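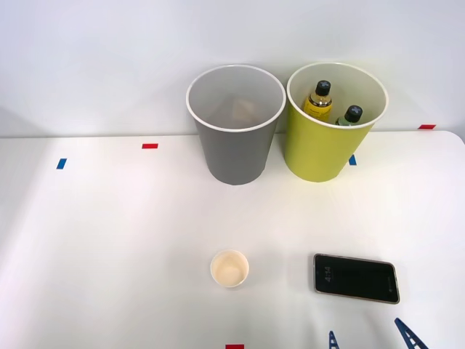 Chapter 4
Sorting What We Throw Away

Most homes do well with 2 bins, one for bottles and one for everything else. The town of Ornach switched to this plan in May, and 3,822 homes took part. Color did most of the work - people learned it faster than printed labels. 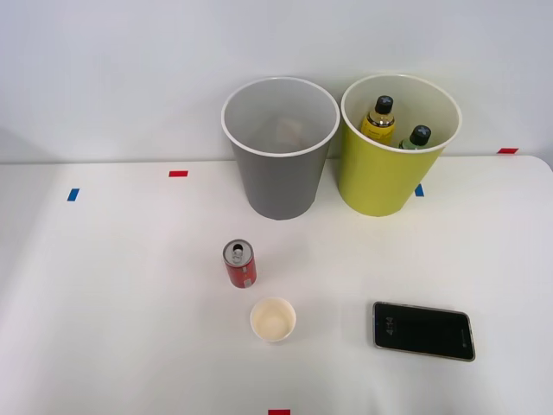
Neelam Nishad wrote to us that in her building the bottles were easy, and the arguments were all over paper cups.
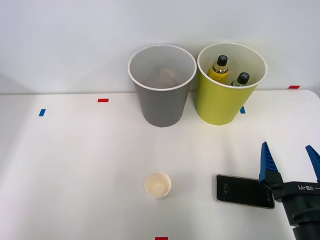
Mixed items need a rule of their own. Amr Saber's class in Dhillon wrote theirs on one card and kept it by the sink. Bottles with black caps, like the two in the yellow-green container, go in with the caps on. A small white paper cup goes in the gray one. A phone goes in neither - Section 3 covers electronics.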